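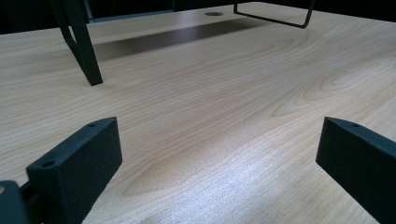

Our project asked if students drink more water when they write down each glass. Quang Phí and I chose this question because many of our classmates told us that they forget to drink between morning and evening. We gave a paper diary to 60 students in February, and they filled it in for two weeks. Most of them kept it where they study, on a desk or a light wood-grain table, and wrote in it after each glass.

In the first week the students only recorded what they drank. In the second week they also had a goal, which was one glass with each meal and one between meals. The average rose by 390 milliliters a day. Coffee and tea were recorded on a separate line – some students wanted to add them to the water, but we did not allow this.

There are 2 weak points in our method. First, the glasses did not have the same size, so we asked each student to measure their own glass one time. Second, the second week was warmer, and this can also make people thirsty.

Cúc Trương checked our tables and found one error in the totals, now corrected. For the next project we would like a third week without any diary, to see if the habit stays.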